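Vorlesungsskript Verkehrswegebau II
Kapitel 6: Ländliche Wege in Asphaltbauweise
Bearbeitung: Wenche Kvam, Aslak Eklund
Stand: April

6.1 Abgrenzung

Behandelt werden selbstständig geführte Rad-, Geh- und Wirtschaftswege außerhalb bebauter Gebiete. Straßenbegleitende Radwege folgen in Kapitel 7, Pflaster- und Betonbauweisen in Kapitel 8. Die Bemessung nach Verkehrsbelastung aus Kapitel 3 wird vorausgesetzt. Bei reinen Rad- und Gehwegen ist sie selten maßgebend; der kritische Lastfall ist meist das Unterhaltungsfahrzeug im Frühjahr bei aufgeweichtem Untergrund.

6.2 Untergrund und Planum

Die Tragfähigkeit des Planums wird mit dem statischen Plattendruckversuch nachgewiesen. Kenngröße ist der Verformungsmodul Ev2 aus der Wiederbelastung. Bei bindigen Böden ist der Wassergehalt zum Zeitpunkt der Prüfung zu protokollieren. Wird der geforderte Wert nicht erreicht, kommen Bodenaustausch oder Bodenverbesserung mit Kalk in Betracht. Das Planum erhält eine Querneigung in Richtung der Entwässerungsseite. Diese Neigung ist auch dann herzustellen, wenn die Decke später mit Dachprofil ausgeführt wird -- in diesem Fall beidseitig.

6.3 Tragschicht ohne Bindemittel

Verwendet werden gebrochene Gesteinskörnungen mit stetiger Sieblinie. Rundkorn ist wegen der geringeren Verzahnung nur in Ausnahmefällen zulässig. Der Einbau erfolgt lagenweise, die Verdichtung vom Rand zur Mitte. Die Tragschicht wird seitlich breiter angelegt als die Decke, damit der Deckenrand nicht frei aufliegt. Fehlt dieser Überstand, entstehen Längsrisse parallel zum Rand (siehe 6.5).

Rechenbeispiel Parri: Abschnittslänge 1000 m, Einbaudicke des Asphalts 100 mm, Deckenbreite b = 2,50 m.
Einbauvolumen: V = 1000 · 2,50 · 0,10 = 250 m³
Die Masse ergibt sich mit der Raumdichte aus der Eignungsprüfung. Zuschläge für Ausweichstellen und Einmündungen sind gesondert anzusetzen.

6.4 Entwässerung und Seitenraum

Niederschlagswasser wird nach Möglichkeit breitflächig über das Bankett abgeleitet. Voraussetzung ist, dass das Bankett tiefer liegt als der Deckenrand. Durch Laub, Humusbildung und einwachsende Grasnarbe hebt sich das Bankett mit der Zeit, das Wasser bleibt auf der Decke stehen oder läuft in Längsrichtung ab. Abhilfe schafft das Abschälen des Banketts. Bei Wegen am Gehölzrand ist die Gehölzseite getrennt von der offenen Seite zu beurteilen, da Laubanfall, Beschattung und Wurzeldruck einseitig auftreten.

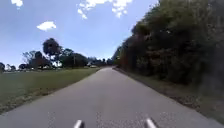 6.5 Schadensbilder

a) Wurzelaufbrüche: quer oder schräg verlaufende Aufwölbungen, meist mit Riss im Scheitel. Abfräsen ohne Behandlung der Ursache ist nicht dauerhaft. Wurzelkappungen nur nach baumfachlicher Beurteilung.
b) Randabbrüche: Folge fehlender seitlicher Stützung oder des Befahrens der Randzone.
c) Kornausbruch: Verlust von Gesteinskörnern an der Oberfläche, begünstigt durch Bindemittelalterung oder unzureichende Verdichtung.
d) Netzrisse: Hinweis auf mangelnde Tragfähigkeit der Unterlage. Eine reine Oberflächenbehandlung genügt nicht.

6.6 Übungsaufgabe

Für den Abschnitt Jandmont, Station 0+131 bis Station 1+131, ist ein Erhaltungskonzept aufzustellen. Gegeben sind die Zustandserfassung (Anlage 4) und die Bohrkernprotokolle. Anzugeben sind Schadensart, vermutete Ursache, Maßnahme und Reihenfolge der Arbeiten. Abgabe am Donnerstag vor der Übung bei Rajeshwari Pisharody, Handrechnung zulässig.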